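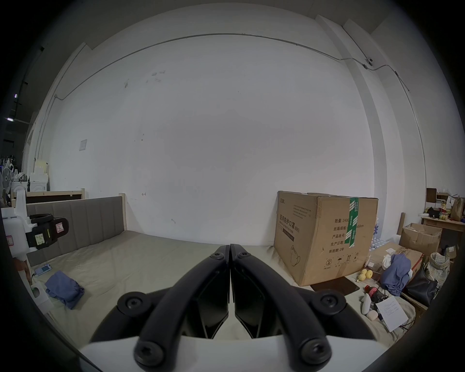 ## February, hand gripper, second build

Rebuilt the linkage with new hex-socket screws. Daichi Ishida had the old ones at 14 and the left finger was binding, so I backed everything off and started over.

- Finger tips now meet with the trigger fully in.
- Free play at the trigger: 2 mm, was 9.
- Logged 22 closes on the Kwan board, no missed counts.
- Blue cloth is next, then the two yellow fruits. Leave the big mask carton for last, it's too wide to grip except by a flap.

Cristian Agudelo wants softer pads. Parton has a sheet of silicone I can cut from. Still to do: thread lock on the lower joints, shorter return spring.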